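Clearing tips for crews working with hand-held grippers
Workshop and household notes, Cutby depot

When Cutby moved its room-clearing work over to the Nerar program, the tidying itself stayed with people. The tool in the hand changed. Each operator now works with a pair of hand-held grippers, and the recorded motions are used to program the arms on the sorting line. The notes below cover what that means for an ordinary shift. Most of them apply equally to anyone tidying a bedroom at home with a reaching tool.

Set up the bin first
Place the bin on the floor beside the surface to be cleared, close enough that the tool can reach both without a step. Fit the liner before any item is lifted. Fold it well over the rim and press it down to the base, as an air pocket under the liner will hold light wrappers near the top. A round bin with a smooth rim is preferred. Square bins catch the fingers at the corners.

Order of clearing
Work from the near edge of the table to the far end. Take cans and paper before bottles. Anything with liquid in it stays upright and is moved by hand, with the tool set down. Boxes that are still in use go to the back of the table and are left there.

Handling crushed cans
A crushed can has no reliable flat side. Close the pads across the narrowest part, lift 20 cm, pause, then travel. If the can turns in the pads, lower it and take a new grip. Squeezing harder deforms it further and the second attempt will be worse.

Handling wrappers and loose paper
Ball up loose paper with the pads before lifting. Flat film is the most frequent failure on our line: it slides off the pad or stays stuck to it after release. Open the fingers fully over the liner and wait for the item to drop. Do not shake the tool, as this loosens the pivot pins.

Cloth-covered tables
Tablecloths and bedspreads lift with the item if the fingers are set too low. Keep the tips just clear of the fabric. Where the cloth is loose, the free hand may hold it flat. Move charging cords off the work surface before starting and coil them. Cords are the main cause of snagged fingers.

Pads and pins
Wipe the pads with a damp cloth at each break. Sugar residue from drink cans reduces grip noticeably by the end of a shift. Dry them fully before use. Check the pins for side play every 216 cycles and log the result on the Grillik sheet. Replace pads in pairs. A new pad facing a worn one will pull items to one side.

What has changed for staff
The job used to be judged on rooms finished. It is now judged on clean grips, and the pace is slower. Several of us found this awkward for the first 3 weeks, and some still do. Wrist load has gone up and back strain has gone down, as the tool saves much of the bending. Rotation is therefore set at 2 hours on the grippers, followed by sorting or bagging. Operators who notice numbness in the thumb should rotate early and record it.

Staffing at the Cisneros site was held level when the arms came in, but the work moved. Fewer people sort and more people record, check and repair. Those moving over should ask for bench time on the repair side as well. It is paid at the same rate, and knowing how a pad wears improves handling on the floor.

Emptying and finishing
Change the liner when it is two-thirds full. Beyond that point the tool has to release above the rim, and light items land on the floor. Tie the bag by hand, fit the next one and return the bin to the same position. The following operator will be reaching for it there.

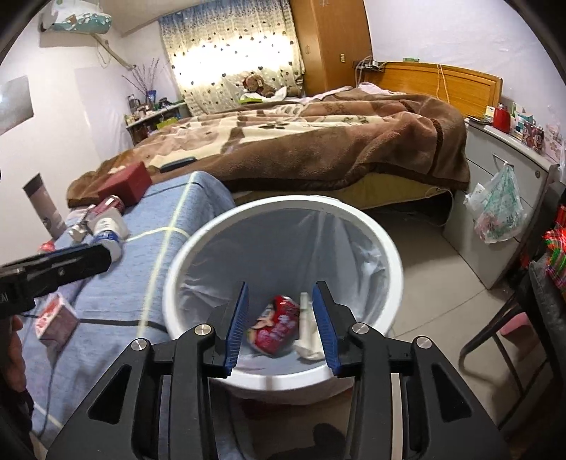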